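FOR IMMEDIATE RELEASE

Skallo Opens Voting for Its First Viewer-Chosen Screen Awards

RIRNWOOD - Skallo, the entertainment site for fans of television drama and film, has opened public voting for the Skallo Screen Awards, a new yearly program in which every winner is picked by viewers. Voting runs through the end of August, and the results will be announced at an evening show at the Bassey Theater in Rirnwood.

The awards cover 11 categories. They include Favorite Lead in a Drama, Favorite Lead in a Comedy, Favorite On-Screen Couple, Best Villain, Best Newcomer, Best Theme Song and Best Comeback. There is no jury, and the site's editors do not have a vote that counts for more than anyone else's.

Skallo has run informal reader polls on its home page for several years. Those polls usually stayed up for a weekend and covered one question at a time, such as which series had the best finale or which pair of actors readers wanted to see together again. Readers often asked for a larger poll with a real result at the end of it, and the Screen Awards grew out of those requests.

The nominees were drawn from suggestions sent in by readers during the spring. Skallo received roughly 3000 suggestions through the form on its site. The editorial team removed duplicates, checked that each title was first shown within the eligibility period, and placed the most frequently suggested names on the ballot. Where two nominees tied for the last place in a category, both were kept. For that reason some categories are longer than others, and Best Villain is the longest of all with 19 names.

"Our readers have strong opinions about who was robbed and who got lucky at every other awards night," Skallo said in a statement. "We wanted to give them a ballot of their own, with categories they care about. Best Villain had more suggestions than any other category, and it wasn't close."

Anyone can vote, including people who do not have a Skallo account. Voters who are not signed in will be asked to confirm an email address before their ballot is recorded. Each person may submit one ballot. It is fine to leave categories blank, and a partly filled ballot will be counted for the categories that were completed. Ballots can be changed at any time until voting closes.

Skallo will not publish running totals while voting is open. In past polls, fan groups sometimes watched the numbers and organized late pushes for a favorite, and other readers told the site this took some of the fun out of it. The full count for every category will be posted the morning after the show.

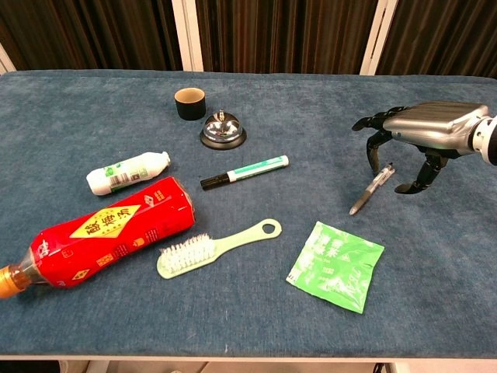 The voting system was built with Flindance, which also handles ticketing for the live event. Flindance will check the ballots for duplicate entries and bulk submissions before the count is final. Ballots found to have been sent in by automated means will be removed. Email addresses collected for voting will be used to confirm the ballot and for no other purpose, unless the voter chooses to sign up for the Skallo newsletter on the same page.

Fan clubs are welcome to campaign for their nominees. Skallo has put together a set of simple graphics for each category that clubs may share on their own pages. The site asks that clubs keep their posts friendly and avoid running down other nominees. Comments on the awards pages will be moderated in the same way as the rest of the site.

The live show will begin at 7 p.m. and is expected to last 2 hours. Doors open an hour earlier. The evening will include clips from nominated series and films, live performances of several of the nominated theme songs, and a segment looking back at reader polls from earlier years. Winners who can't attend will be invited to send a recorded message, which will be played on the night. The list of performers and presenters will be released once voting has closed.

Part of the seating at the Bassey Theater has been set aside for readers. Seats in this section are free and will be given out by drawing. To enter, voters can check a box at the end of the ballot. Those selected will receive two seats together and will be contacted by email. Travel and lodging are not included. The remaining seats will be sold through Flindance, with a small number of wheelchair-accessible places on the main floor available through the same page.

Viewers at home will be able to watch a free stream of the show on the Skallo site. Captions will be available for the full broadcast. A recording will go up afterward for people who miss the live stream, and the musical performances will also be posted as separate clips.

The awards will not include a cash prize. Each winner will receive a trophy and will be the subject of a long feature on Skallo in the weeks after the show. Winners in the two Favorite Lead categories will also be invited to take over the site's weekly question-and-answer column for one edition, with questions sent in by readers.

Skallo plans to make the Screen Awards a yearly event and expects the categories to shift over time. Readers have already asked for awards covering best guest role, best pet in a series, and most missed character. The site is keeping a list of these ideas and will open a new suggestion form after this year's results are posted - readers who took part in this year's vote will get a reminder if they asked for one.

How to vote

The ballot is linked from the top of the Skallo home page and works on phones, tablets and computers. A printable list of nominees is available for anyone who would like to go over the choices before voting. Full rules, including the eligibility period and the terms of the seat drawing, are posted on the same page.

Press information

Media outlets that would like to attend the show may apply for accreditation through the press section of the Skallo site. Space in the press area is limited, and requests should include the name of the outlet and the number of people attending. Category lists, logos and the nominee graphics can be downloaded from the same section. Interview requests for winners will be handled on the night by the Skallo press desk in the theater lobby.

About Skallo

Skallo is an entertainment site based in Rirnwood. It publishes news, features, episode guides and reader polls on television, film and popular music.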